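March 21, 2026

Muvus sim collection, continued. I write this partly for Declan, who takes over the generation runs next week, and partly for me, so I do not have to search the chat again.

The task is still the one with the black round container: the arm must take hold of the white stick with the red end and pull it out. Everything is rendered, no real hardware in this batch. The total on the disk this morning was 927 episodes. I replayed the last 100 with the viewer at half speed and marked 19 as bad. Most of the bad ones have the same fault – the fingers close on the rim and on the stick together, and the whole container comes up with it. The success check looks only at the height of the stick, so it passes them. Tomás Fitzgerald warned me of this in the Inskip set and I did not listen enough.
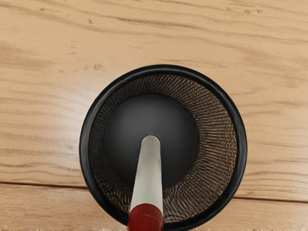
So I changed the check. Now the container must stay within a small distance from its start position during the whole lift, and the contact between finger and rim is written to the log at every step. The old episodes must be scored again with the new rule. The script is in the tools folder, rescore_lift, and it does not touch the original files, it writes a second table beside them.

About the start poses. Until now the stick leaned almost always to one side, because the drop was done from one fixed point. The policy will learn the side and not the stick. I moved to a random drop direction, and also let the container turn. It costs more failed resets (the stick sometimes falls out before the episode begins), but these are thrown away automatically and do not go in the count.

Grasp approach: I keep the wide opening of the fingers for the descent and close only at the end. With a half opening the expert script was faster, but it touched the rim more often. Declan, please do not "optimize" this back.

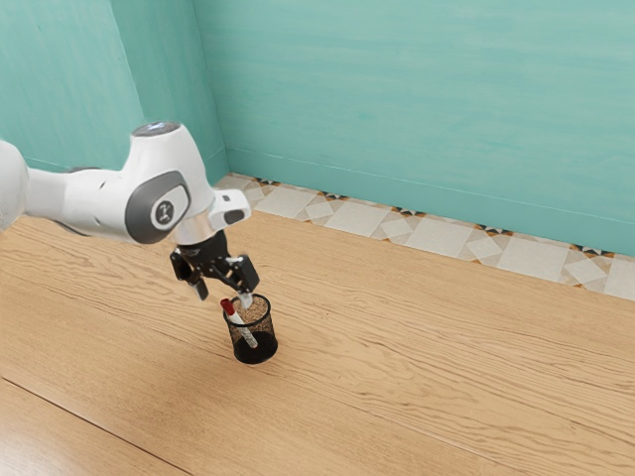

Do we keep the failed grasps or delete them?

We keep them, in a separate folder with the label "fail_rim" or "fail_slip". The first training run uses only the good ones. Tomás wants to try the failures later for the success classifier, and to make them again would take longer than to store them.

Still open:
Lighting is the same in all episodes of this batch. I want to vary it, but after the new check is proved.
The Flaron export drops the last step of the gripper signal. I have a workaround (repeat the last value), not a repair.
Seeds: I used three of them for the test after the change, and all gave the same kind of result. More seeds tonight.

Rescoring is running now on the second machine. Please leave it on.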